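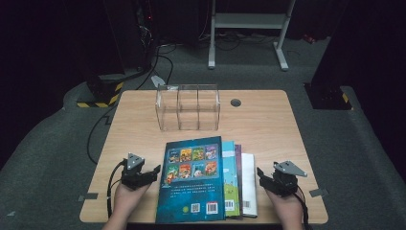

Returned books at the Kerwood Reading Room are now sorted on the long-loan table before they go back to the shelves. The change took effect in August and applies to all four of our language collections. Titles waiting to be sorted are stacked flat with the largest on top, as with the dark blue-teal volume whose cover carries two rows of small comic-style illustrations. The clear box with three compartments stays at the back of the table and is reserved for request slips.

2/ Readers have asked why a title marked "returned" in the catalog may not be on the shelf. Each book is checked for its barcode label, loose pages and items left inside. This step is normally completed by the end of the next working day.

3/ The Chinese-language collection now holds 1517 titles, of which 451 are for younger readers. It remains the most frequently borrowed of the four collections.

4/ Barcode labels are placed on the front cover, near the lower edge wherever the design permits. Please do not remove or cover them. A book with a damaged label must be entered by hand, and this delays the next reader. 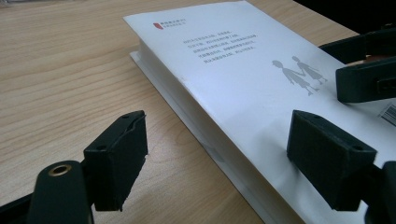 Kerwood Reading Room | Collections and Circulation Team

5/ White and light-colored covers show marks easily. Where a cover is mostly plain, with only a few lines of gray text and a gray drawing of two figures walking hand in hand, even a small stain is noticeable. We ask readers to carry such books in a bag and to keep them away from food and drink.

6/ Clear protective covers have been ordered from Danko for 200 of the most borrowed titles. Of these, 97 have been fitted. Books awaiting a cover may still be borrowed in the usual way.

7/ Readers may request up to six titles at one time. Slips are collected at noon and at closing. Please print the title and your card number clearly, and use a separate slip for each book.

8/ Questions about a particular title or an overdue notice may be directed to Berhanu Tesfamariam, Circulation, at the front desk during opening hours.

Posted September 8, 2025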